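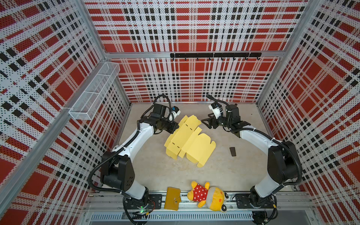 A slide template is a file that stores how slides should look before anyone has written on them. It holds the colours, the fonts, the background and the position of each box. The background matters most for reading. The red, white and black plaid on the walls behind the two robot arms is a busy pattern, and words printed straight on top of it would be hard to read. A plain area, like the pale gray floor, suits text much better. Many templates keep a pattern for a thin strip at the top and leave the rest plain.

By Lorenz Frei
Saturday, January 31, 2026
Reading time: 2 minutes
Print this page | E-mail this page

What is a master slide?

Every template has a master slide. Anything placed on the master, such as a school badge, appears on all the slides that use it. If you move the badge on the master, it moves everywhere. The Skuvia template has 11 layouts, and each one takes its colours from the same master.

What is a placeholder?

A placeholder is an empty box with a dotted edge. It tells the program what goes there – a title, a list or a picture. The dotted edge does not show when you present. Text typed into a placeholder gets the right font and size by itself.

How big should the letters be?

Letter size is measured in points. In Skuvia the smallest size is 18 points, used for labels under charts. Titles are larger. If your words do not fit, split them over two slides and keep the size the same.

Saving your own

Change the master, choose "Save as template" and give the file a new name. The old template stays as it was.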